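Is it fair when the whole class loses playtime?

By Nadine Ghanem

Picture a Wednesday just before lunch. Two people at the back flick a rubber, it hits the window, and the teacher says, "Right, everybody stays in." You were reading. You didn't flick anything. You stay in anyway.

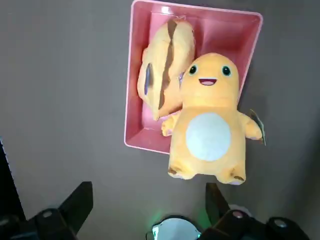

Grown-ups call this collective punishment, or whole-group punishment. It means everyone pays for something that only a few people did. Schools use it, sports clubs use it, and so do plenty of parents with more than one child in the back of the car.

What do grown-ups say it's for?

Mostly they say it makes children look after each other. If you know you'll lose your break when your friend messes about, you'll tell your friend to stop. That is the idea, anyway.

I have some doubts. Telling a friend to stop is hard, even for adults. If the friend is bigger than you, or popular, or already cross, it may be a bad idea to try. And keeping order in a classroom is the teacher's job. It seems odd to hand it over to someone who is eight.

Another thing they say is that it's the only way when nobody owns up. Well, perhaps it's the quickest way. Those two aren't the same.

Does it work?

Be careful with anyone who says "it always works" or "it never works". Ask them how they know. Did they check, or did the room just go quiet?

A quiet room can mean lots of things. It can mean people are sorry. It can also mean they are fed up, or busy working out who to blame.

Najwa Issa taught at Losley Primary for 17 years and used to keep whole classes in. She told me she stopped after a girl asked her, very politely, what she should do differently next time. "I couldn't think of an answer," she said. "She hadn't done anything."

I think that's a good test. A punishment is supposed to teach you something. If you can't say what the lesson is, it may not be teaching one.

Is it ever all right?

Sometimes a thing can look like a punishment when it isn't. If somebody spills paint across the hall floor, nobody can play in there until it's dry. That's dull, but it's about keeping people safe. The same goes for a fire drill that has to be done again.

What can you do about it?

Shouting "That's not fair!" feels nice for a second and usually makes things worse. Wait until later and talk to the teacher quietly. You could say, "I was working and I lost my break. Can you tell me what I should have done?" Tell someone at home as well, or bring it up at school council if you have one.

You might not get your playtime back. The teacher might even have a reason you hadn't heard, so listen to it — and then decide whether you believe it.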